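The price of a good stitch

Kamol Rungrueang
9 November 2025

In July our training center received an offer from Jerix. They sell a package called Salazar, a software subscription that makes a surgical robot do part of the suturing by itself. The surgeon marks the wound, confirms every step and can stop the arms at any moment. The offer was for 3 years, with 400 practice sessions included and a fee for each session after that.

I teach suturing, so colleagues asked me if we should sign. My answer is "not yet", and I want to explain it with patience, because I am not an enemy of machines.

What the seller shows

The presentation of Jerix speaks mostly about speed. It has a chart of minutes saved and very little on the stitch itself. For me this is the wrong order. A student who is fast and pulls too hard will cut the tissue, and I send this student back to the bench. I would like to judge a product by the same rule.

So I look at the small matters. Is the knot sitting well? Do the edges of the wound meet? Is the next stitch at a similar distance from the last one? Where does the free thread go when the instruments come close to each other?
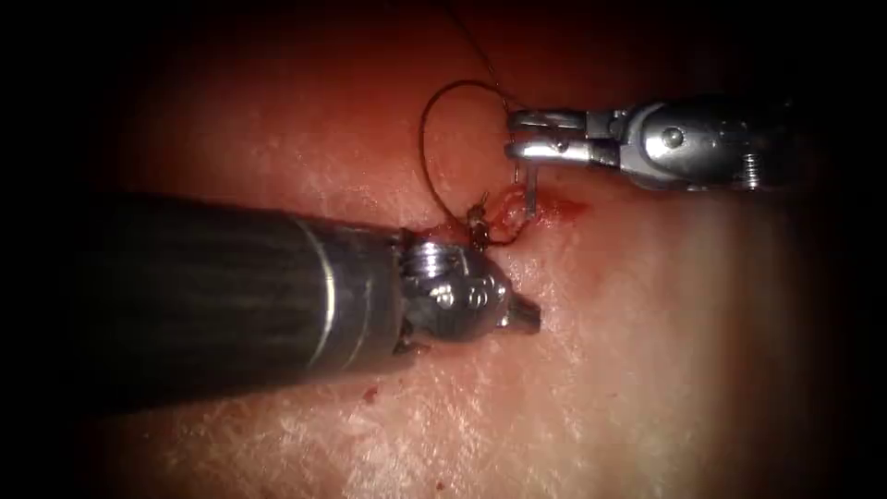
A suture knot, worked on with robot instruments.
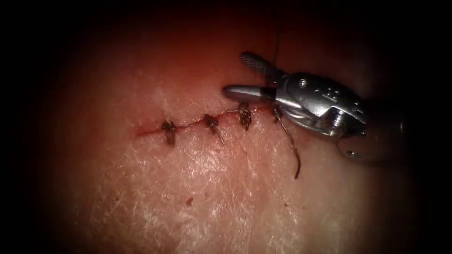 What we would pay for

Suturing of this kind asks for many small decisions. The loop of thread must stay open until the jaw goes through it. The needle must be held at the correct angle, and a curved needle turns easily in the grip. A surgeon at the console makes these decisions without speaking about them, and I have difficulty putting them into words even for my students. I would pay gladly for a product that makes them well.

But the contract does not sell this. It sells sessions. If the surgeon takes over after the first knot, the session is counted as used. If the software asks for help on every stitch, it is also counted. I wrote to Jerix about this point and they replied politely that "a session is a session".

Horkus, the smaller competitor, has a different idea. Their module does less, only the knot and not the needle work, but the hospital pays once and receives the full record of each stop and each correction. A record like this is worth more to me than 1,000 pages of brochure. I can sit with it in the evening and learn where the machine is weak.

My advice to the center

I asked our director to request two changes before any signature: a count by finished stitch, and free access to the records of our own sessions. If Jerix agrees, I will support the purchase. Until then I prefer that we spend the money on more bench hours for the students, who also need to learn what a good knot looks like before they are asked to confirm one on a screen.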